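Notebook: Household Chores Evaluation, Drawer Task
Entry date: 2/8/26
Entered by: Lemlem Tilahun
Reviewed by: Hagos Tsegaye

The purpose of this series is to determine whether the Garnirlow drawer task may be moved from the "assisted" list to the "unassisted" list before the April review. The task consists of opening and closing the drawer with the bar handle. The slotted drawer is excluded until a fingertip suited to it has been selected.

A total of 20 attempts were logged. Of these, 17 were accepted under the Karico scoring sheet. The remaining attempts were rejected for loss of grip on the handle during the pull — the same fault noted in the previous entry. Median time to open was about 55 seconds. Mr. Sarpong observed that a person does this without looking, and asked that the figure be reported without comment.

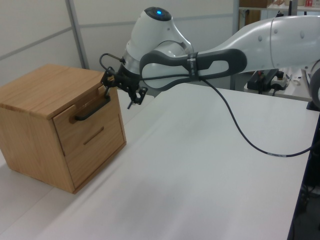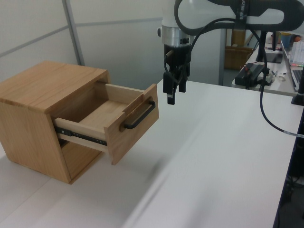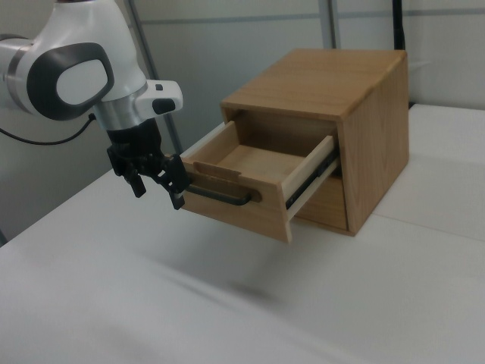 Drawer task, arm and oak-toned cabinet. First view: upper drawer closed. Second and third views: drawer partly open.

Position of the cabinet remains the main concern. Mr. Besnard turned it by 7 degrees between attempts and found that the approach had to be taught again. A household user could not be expected to do this. Closing gave no difficulty at any angle tried.

Assessment: the task is to remain on the assisted list. Opening an empty drawer does not yet amount to putting away cutlery, and the Clanport summary should not suggest otherwise.

Open items:
Repeat with a loaded drawer (Ambaye).
Obtain revised grip force limits from Gebru.
Mark the cabinet position before the next series — tape is acceptable.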